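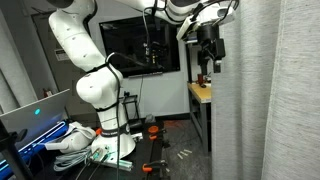 **Figure 1.**

## 3. Where the borrowed words came from

I should say up front that I didn't set out to study loanwords at all. I went to Gimville in April to record vowels (the old paper I was following up on was all vowels), and by the second morning I had pages of notes on food, tools and swearing, and hardly a usable vowel in the lot. So this section is the one I didn't plan, and it's also the one I like best!

Gimville sits across the river from Prirora, and people have been crossing for work for as long as anyone I talked to could remember. You'd expect the words to travel with the paychecks, and some of them do. What surprised me was which ones. Words for machines and job titles hardly showed up in my Gimville recordings, even among people who had spent their whole working lives on the other side. Words for kitchen things were everywhere: pot lids, dish towels, the crust at the bottom of the rice. I heard the Prirora word for "dish towel" from speakers who told me, quite firmly, that they didn't know any Prirora words.

My working list has almost 500 items on it, pulled from recorded conversation and from the Kołodziej word list, which is old and patchy but wonderful on anything to do with cooking. I left out place names and the names of shops. I also left out words that both towns could have picked up from television, and I'll admit that this was a judgment call in more than a few cases. If a word turned up in the Kołodziej list with the older spelling, I kept it. If it didn't, I asked two speakers from different households and went with them when they agreed.

### 3.1 Sorting the list

I sorted everything into 4 groups: household, work, weather and land, and talk (greetings, insults, the little filler words that hold a sentence together). The last group gave me the most trouble. A filler word can sound the same in both towns and still do a different job in each one, and I went back and forth on whether that counts as borrowing. In the end I counted it only when the Gimville use matched the Prirora use, which makes my numbers for that group lower than they might be.

The household words also behave differently in the mouth. They take Gimville endings, they get shortened, kids make jokes out of them. The work words mostly keep their Prirora stress, and speakers slow down a little before saying them, as if stepping around something on the floor. I take this as a sign that the household words are older in the town, though I can't put a date on any of them from speech alone.

### 3.2 The Gistari problem

There is one more source I have to deal with, and that's Gistari, the upland variety that sits behind both towns. A good number of my "Prirora" words may be Gistari words that reached Gimville by the back road. The two are close enough that a short word with a plain vowel (and there are my vowels again) could be either. For 3 of the kitchen words I changed my mind twice while writing this up, and they're marked with a dagger in the appendix.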